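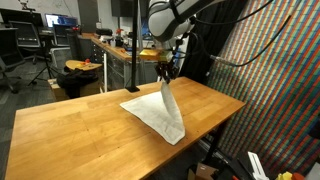 Kaimal Towel Set – README

Kaimal is a small set of recordings of one robot arm handling cloth on a workbench. We made it in Lulolby, the shared workshop where we are members, in the evenings. The software is called Rirari, and this file explains only the recordings and not the software.

What is inside

The set has 1,240 episodes. Each episode is one attempt with one piece of cloth and ends when the arm goes back to its home position. The tasks are: pick up a corner, lay the cloth flat, and fold it one time. Almost 400 episodes are failed attempts. We kept them, and they have the label "fail" in the index file.

Files

episodes/ – one folder for each attempt, with video and joint positions
index.csv – episode number, task, operator, result
calib/ – camera calibration. There are 2 versions, please use the one from April. The older one has an error in the height of the table.
notes.txt – remarks of the operators, not edited

How we recorded

The operator moves the arm by hand controller. Before each episode the cloth is dropped on the table from a low height, so the wrinkles are different every time. The gripper closes with the same force in all episodes. Video is saved at 20 frames per second and the joint positions are saved with the same clock.

Known problems

Sometimes the gripper takes two layers of cloth and the operator did not notice it. These episodes can still have the label "success". If you find one, please write to us with the episode number.

The light in the workshop changes between afternoon and evening. We did not correct the colors.

In some episodes the gripper value stays at zero for the first moments – this is a late start of the driver, the video is correct.

People

Recording: Piret Mets, Moataz Shehata
Gripper and wiring: Krum Begović
Labels and this file: Vija Lapiņa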